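Opinion > Automation > Purchasing

March | By the Widusholm planning desk

We use cookies to remember your reading preferences. Accept | Settings

Most gripper budgets I review have one large line for the arm and one small line marked "other." The second line is where the money goes. At Moturgate the request covered two stations, and the accessories came to nearly 300 dollars per station before anyone had priced spare finger pads.

The Tokunine quote was better than most. It listed 2831 dollars for the tooling and gave a lead time of 8 weeks. It did not mention power at the bench, and neither did the Birkett quote.
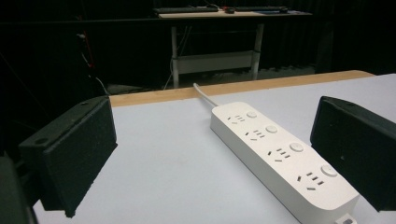 Bench power should be its own line, priced per station and approved with the tooling. Outlets get used up by the controller, the light and the charger, and the next request is for another strip. A strip with a separate button for each outlet costs more than a plain one, and I would pay it, as one device can then be shut off without dropping the rest. Cord length belongs on the same line. If the cord has to go over the back edge of the table, measure that path before ordering.

My view is that a quote without these items should go back to the vendor unsigned. The delay is a few days. A second purchase order at Widusholm takes longer than that to clear.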